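**卷边杯**是金属饮具的一类,指杯口向外卷成圆边、杯身上宽下窄的单层杯,多以不锈钢薄板制成,无把手,可以套叠。常见于食堂、学校、野营和办公室茶水间,平时多与金属丝网篮搭配存放。部分地区按用途称之为“水杯”或“漱口杯”,按器形则称“锥杯”。

## 结构

卷边杯由杯口、杯壁和杯底三部分组成,通常由一整片板材拉伸成形,没有接缝。杯口的卷边把板材的切口包在里面,使嘴唇接触的部位光滑,同时增加杯口的刚度。杯壁自上而下收窄,内壁常作拉丝或哑光处理,杯口则多抛光,两处的反光程度因此不同。

杯底为平底,外缘常有一圈凸起的圆环。圆环用于加强底面,减少受热后的变形。不少厂家在杯底中央压印字样或商标,字体很小,使用多年后往往难以辨认。

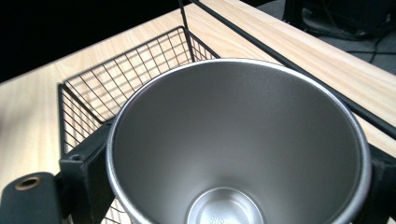
杯壁的锥度决定套叠的效果。锥度过小,杯子套紧后不易分开;锥度过大,杯底面积减小,放置时容易翻倒。Nindov的3584型在同类产品中较为常见,容量400毫升,杯底直径54毫米,七只套成一摞后仍可单手取出。

## 丝网篮

丝网篮用细金属丝焊成方格网,上沿和转角以较粗的线材加固,表面一般浸塑或喷涂,以黑色和白色居多。用于放杯的篮子多为矩形浅篮,篮壁低于杯身,便于从上方抓住杯口下沿取放。网格底面可以让残水流走,也利于通风。

篮中存放的杯子并不限于金属制品。茶水间里常见纸杯、塑料杯与金属杯共用一只篮子的情况,较轻的杯子一般靠篮的一端放置,以免取用其他杯子时被碰倒。

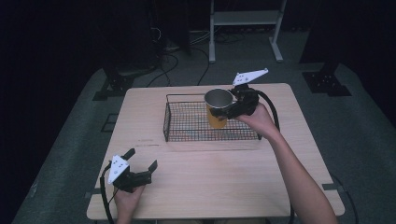
篮子的网格应小于杯底直径,否则杯子会倾斜或卡住。Tredgate出产的浅篮在长边上加有两道横筋,可以承受整摞杯子的重量。涂层一旦破损,露出的线材会生锈,并在木质桌面上留下锈迹,因此有的使用者在篮下垫一块薄布。

## 取放与摆放

卷边杯没有把手,取用时一般从两侧夹住杯口下方的外壁,手指不伸入杯内。放回时,杯口可以朝上,也可以朝下。朝上放置便于察看内壁是否洁净,适合随取随用;朝下放置可以防尘,但杯子须先沥干,否则水汽会积在杯内。

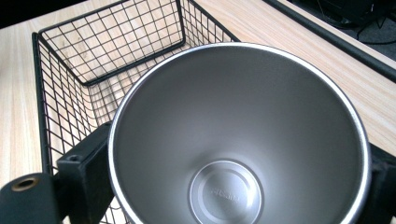
*不锈钢卷边杯的内壁与杯底,杯口左后方为黑色金属丝网篮*

乌奈·阿吉雷(Unai Aguirre)在《食堂器具杂录》中把摆放方式分为“列”与“摞”两种:列是单层平铺,取用快而占地大;摞是逐只套叠,省地方,但下层的杯子长期不被使用。书中建议定期将上下两层对调。邦图·卡萨(Bontu Kassa)后来补充了第三种“斜靠”,即让杯口搭在篮沿上沥水,待干后再放平。

## 与碗的区别

卷边杯和不锈钢碗的制法相近,底部同样可以有凹底、圆环和压印,两者主要依口径与高度之比区分。口径明显大于高度、器壁向外敞开的归为碗,反之归为杯。介于二者之间的器物名称并不统一,Dremum的目录将其列入碗类,Jiang的目录则称为“宽口杯”。

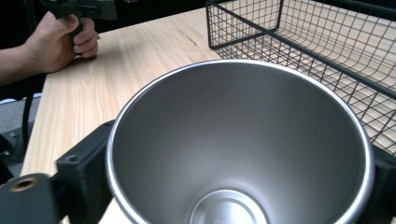 敞口的器形散热较快,适合盛汤或拌料,直接饮用时则容易从两侧溢出。碗的口沿同样卷边,但因口径较大,受压后更易变成椭圆,选用的板材通常比杯子略厚。

## 清洁

日常清洁使用中性洗涤剂和软布即可。擦洗拉丝表面时应顺着纹路方向,横向用力会留下明显的划痕。杯底圆环内侧和压印字样的凹处容易积存茶垢,可用小苏打调成糊状,敷一会儿再刷去。钢丝球和含氯漂白剂不宜使用。

丝网篮可用旧牙刷沿线材清理,焊点处需多刷几遍,冲净后倒扣晾干。

## 参见

- 不锈钢碗
- 沥水架
- 搪瓷杯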